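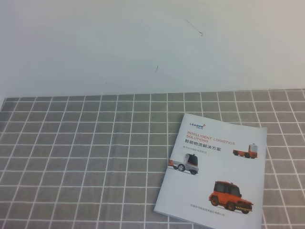

The second stretch of the Hokcombe shared printing project has gone more smoothly than the first, and I am very glad to be able to write that to everyone at Restrepo after the rather gloomy pages I sent you in the spring. You will remember that the main trouble then was paper size: people came along with church notices, choir programmes and family recipe books laid out for every size under the sun, and half of what came off the printer had its page numbers missing. We now begin each session with folding and measuring before a single file is opened, and I do recommend it to anyone starting out. The grey tablecloth with the white grid has been a real friend in this – lay a folded sheet along one of the lines and a crooked fold shows itself straight away.

Your grant this time was for three things: the second-hand duplex printer, the set of page layouts, and the evening sessions. The printer is in and working. It has put through 3,219 sheets up to the end of November, nearly all of them on both sides, and the jams have mostly come from the heavier cream paper that I was (I admit) far too fond of at the beginning. We have gone back to the ordinary white for inside pages and keep the cream for covers, fed one at a time through the rear slot.

The layouts took longer than I promised. There are seven of them finished, from a folded single sheet up to a forty-page booklet, and each has been printed, stapled and handed to a person who had never seen it before to see whether they could change the words without upsetting the margins. I sent the whole set round in October with a request for plain speaking.
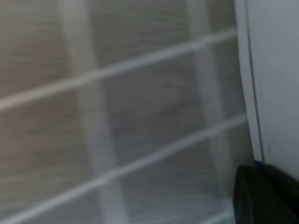 Mirjam Vermeulen wrote back that the booklet layout was lovely to look at but that she had lost a good hour to the page order, and could we please put a note on the very first page telling people to print it as a booklet and leave the scaling at full size. She also thought the body text too small for her mother's readers. Both changes have been made, and the text is now a size larger in every layout apart from the raffle slip, where there simply isn't the room.

Vaida Adomaitis has been going through the fonts with me. We had picked some rather handsome ones that turned out to be missing from half the laptops people carried in, so a programme that sat neatly on four pages at home would spill over to a fifth once it reached us. We have settled on two typefaces that can be freely installed, and we now ask for a PDF alongside the working file.
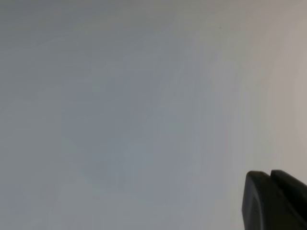
The PDF has the fonts tucked inside it, and we can print from that even when the working file misbehaves. It has taken a little patience on all sides – Ronaldo Umali still sends me a photograph of his laptop screen now and then – but the evenings run to time these days, and we are usually packing up by nine with the last booklets trimmed.

Ink has been the one line where we are over. The black is where it should be, while the colour has gone down faster than I allowed for, chiefly on covers with a solid background. Aníbal Nina has drawn up a few cover designs in line work only, and the first people to try them seem pleased. Paper from Prutwood came in under what I had put down, so the two very nearly cancel out.
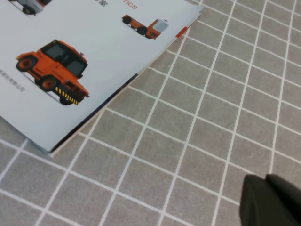 Plans for the Next Period

We would like to run 10 further evenings, alternating between beginners and people who already have a booklet on the go. Jaruwan Siriwan has offered to take the beginners, starting with the folded single sheet and moving on to mail merge for those who want addressed envelopes. I had been dreading mail merge, so that is a great kindness.

The long-arm stapler from Vunditden is on order and should let us bind the forty-page layout without bending it round the edge of the machine. I should also like to move the remaining training money across to ink, if you are agreeable, and would be grateful for a word on that before the spring sessions are set. The updated layouts and the spending sheet are coming to you separately, along with a printed copy of the choir programme, cream cover and all.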